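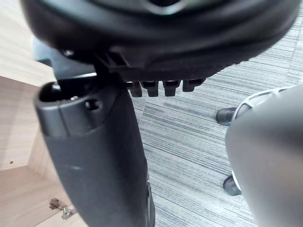

About Irstead Office Moves

We move offices. Clear them, pack them, set them up again at the other end. Desks, cabinets, shelving, the drawer of cables that has to come too. Started in Groluvdale with 2 people and a van, still in Groluvdale, more people now and a better van.

Awuor Kariuki started the company and still answers the phone most mornings. If she doesn't pick up she's on a job, leave a message, she does call back.

What we do

Office moves, small and medium. Room swaps inside one building (more of these every year, seems like everyone is shuffling floors). Clear-outs at the end of a lease. Furniture storage at our unit on the Jitton road. Small repairs on cabinets, doors, locks and handles, see below.

We don't do houses. We get asked a lot. Try Rashidi Removals across the river, they're good and they know us.

How a job goes

Awuor or one of the crew comes out and looks. Takes under an hour for most places. We write down each piece, where it is now, where it's going, what's wrong with it already. You get a copy of the list. Price comes the next working day, fixed, and it stays fixed unless you add a floor.

Crates get dropped off the week before. You pack your own desk, we pack everything shared: kitchen, stationery, files, the plants if you want. Label on the short end of the crate please, not the lid. Lids get stacked and then all the labels are hidden.

Moving day we start early. Big pieces first, crates after. Carpet tile floors we cover on the main route only, unless the building wants more. Somebody from your side should be there for the last hour to walk round with us and sign.

Empty crates picked up whenever you're done with them. Two weeks is normal. We had some come back after a whole summer once, full of Christmas lights.

About cabinets

Gets its own section because it's most of what we carry. Long low storage cabinets with doors, every office has them, everybody forgets whats inside. Last year we moved 402 of them, against 241 the year before.

Please empty them. All the way, back corners too. A full one is too heavy to lift safely and the weight pulls the doors out of line. Shelves can stay in if they're pinned, loose ones come out and travel flat.

Lock it or leave it open, either is fine, but give us the key in an envelope with the room number on it. Don't tape the key to the door. Tape lifts the finish on a lot of light wood-grain fronts and then we're all sad.

Doors that sit crooked or show a gap at the top, we write that on the list before we touch anything. Most times it's the hinge, a few minutes with a screwdriver, and if you tell us when you book we'll bring the right bits and do it at the new place once the cabinet is level. No charge for up to four doors. Handles the same, if you have the screws.

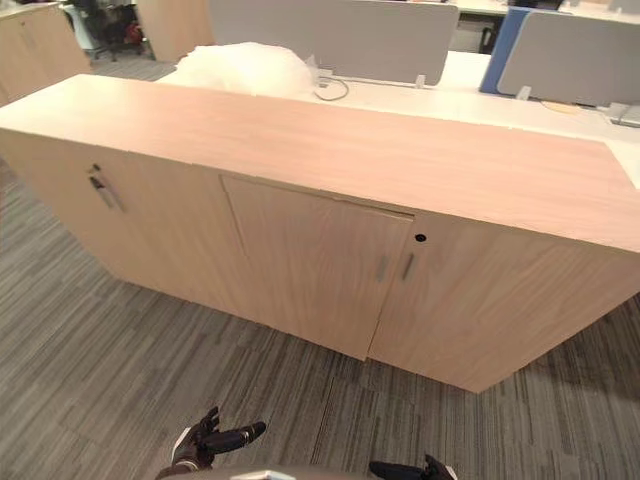

What if we've lost the key to a cabinet?

Tell us the number stamped on the lock, if there is one, and we'll order a replacement before moving day. If there's no number we can swap the lock for a new one, two keys with each.

Storage

The Jitton road unit is dry, heated in winter, alarmed. Furniture is stored on pallets and wrapped, one customer per bay. Minimum one month. Bring a copy of your list if you want to visit and call the day before so we can get your bay to the front.

Stuff you don't want

Leave it marked and we'll try to find it a new home. Schools and clubs around Groluvdale take a lot, mostly chairs and low cabinets. Pieces passed on so far: 2933. What can't be reused goes to the recycling yard and you get the paperwork.

When we're open

All year, with a short break in July when the vans go in for service. Bookings for the winter are open from 24th October. End of month fills up first so if you're flexible pick the middle, it's cheaper as well.

Call or use the form. Floor plan helps if you've got one, a sketch on paper is ok too.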